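Skuron Stitch Notes, a data card

Skuron is a small collection of sewing pattern alterations, typed up from the margins of tissue paper before the tissue gave out. Version 3, Aug 20, 2023.

What's in it

2,204 rows, one alteration per row. Most are hems and darts. A suspicious number are sleeves, which tells you something about sleeves.

Columns

pattern: our name for it (Clolham is the apron, Ongart the work shirt, Plikavmont the coat that ate a winter)
piece: front, back, yoke, cuff and so on
change_in: inches added or taken away, in eighths
fabric: whatever was written down, including "blue, the nice one"
regret: 0 to 3, where 3 means the seam ripper came out

Known problems

Seam allowance is included in Clolham and left out of the other two. Please don't average them. Somebody will average them.

Eight Plikavmont rows give the collar a negative length. They were copied faithfully from the margin and we have stopped asking.

Rows entered before February use "ease" to mean both wearing ease and sleeve cap ease. Check the piece column and guess.

Loading it

The file is plain CSV in UTF-8 with a header row. Fractions are stored as text, so 3/8 stays 3/8 until your spreadsheet decides it is a date.

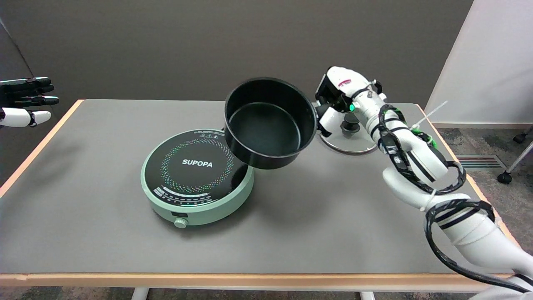 License

Use it, change it, sew from it. Credit is welcome. Photos of finished coats are very welcome, collars especially.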